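Dravus hand-held gripper kit — pre-session checklist, with my comments
Filled in by Elżbieta Grabowska, Hurkasville bench
2021-03-14

I've gone back to writing full comments beside the ticks, so sorry to anyone who only wanted the ticks. Last July we lost a good chunk of demonstrations because every box said OK and there wasn't one word about what OK meant. Read the bits that matter to you and skip the rest!

For anyone new to the sheet: Taltavo is the study this kit feeds. We collect two-handed demonstrations with the hand-held grippers, train a policy on them, and then see how well it copes on the arms. The result we care about right now is the pad result (see item 8), and that's why the gripper section is longer than it used to be.

BENCH AND ROOM

1. Table cleared of the previous task's parts
OK. I found a stray cable tie under the back edge and binned it.

2. Table stable, no rocking
OK after a bit of fiddling. One foot had wound itself up again. I've put a dab of paint on the thread so we can tell if it moves — if you see bare metal below the paint, wind it back down and write it here.

3. Lighting set to the session colour and level
OK. Blinds down, ceiling lights on, desk lamp off. Please leave the lamp off even if it feels gloomy. The Stępień tracking script doesn't love a bright patch on the wood, and neither do I when I'm the one cleaning up the trajectories afterward.

4. Walkway behind the operator clear
Not OK at first, OK now. Two backpacks and somebody's bike helmet. Hooks are by the door, folks!

GRIPPERS — STRUCTURE

5. Arms free of cracks, especially where they widen
OK on both units. Run a thumbnail along each arm with the gripper open. A crack will catch your nail well before you can see it.

6. Pivots and bushings seated, no side play
OK on the left unit. On the right unit I could feel a tiny bit of play when I wiggled one finger sideways with the trigger released. It's inside what we allow, so it passes, but I'd like whoever does the next sheet to wiggle it too and tell me if I'm imagining things.

7. Pad holder screws present and snug
OK. Snug means snug, please don't lean on the driver. The holders are printed and we've stripped enough of them already. I didn't need to replace any this time.

8. Gripping pads: surface, edges, glue line
Comment only, no tick. I'm going on a bit with this one because it's where the research and the safety sheet overlap.

We used to swap pads whenever they looked tatty. Then we compared a policy trained on fresh-pad demonstrations with one trained on worn-pad demonstrations, 57 in each set, same task and same operators. With worn pads on the arm, the fresh-pad policy managed 22 successful placements and the worn-pad one did noticeably better. My reading is that people squeeze a touch later and hold on longer when the foam is rough, and the policy picks up the habit. It's one task and one kind of foam, so I'm not claiming the moon. It's enough for me to want the pad condition written down every single time, though.

So the rule for now goes like this. Scuffed is fine, ragged is fine, lifting glue is a fail. If a strip is hanging off, note which finger it's on and check that it can't get caught when the gripper closes. Trim it only between sets, never in the middle of one, and tell me if you did.

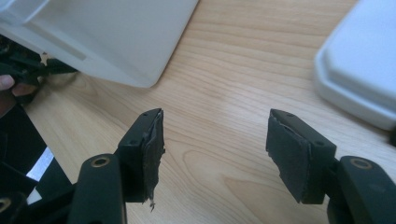 9. Pad wear recorded on this sheet
Done. Both pads are worn, with torn edges and scuffed faces, and the left one has a little frayed strip dangling at the bottom corner. The right one has gone lighter in patches where the surface has rubbed away. Glue line gets its own check by hand, with a fingertip and very light pressure — passed on both. Pads stay on for this set.

10. Full open and full close, both units
OK. Open wide, close slowly, listen. There's a faint click near the end of travel on the right unit that has been there as long as I've had it, and it hasn't got any louder.

PARTS BEING HANDLED

11. White plastic parts free of sharp edges and burrs
OK. I went over the edges and the slots with a cloth, and it didn't snag anywhere. If yours snags, put the part in the reject tub and grab another from the shelf.

12. Nobody reaching between the fingers
Reminder more than a check. The hand-held grippers won't take your finger off, but a pinch hurts and you'll swear on the audio track. Let go of the trigger first, then move the part.

RECORDING AND SIGN-OFF

13. Lenses wiped, recording light on, storage space checked
OK. Wiped both with the grey cloth, not the one we use for the table.

14. Calibration pass done and saved under today's session
OK on the second try. I moved too fast on the first one and the tracker lost me. Slow circles, then slow tilts, then put it down gently.

15. Stop word agreed with the second person in the room
OK. We're using "park" again. Say it back to each other out loud before you start, even if you've worked together for ages.

Follow-ups
— Second opinion on the sideways play, right unit (item 6).
— New paint pen, the old one is drying out.
— Add a pad wear column to the Taltavo session log so it doesn't only live on these sheets. I'll do that one myself this afternoon.
— Spare foam is in the second drawer, still in its bag. Please don't open it until this set is finished.

Cleared to run. E. Grabowska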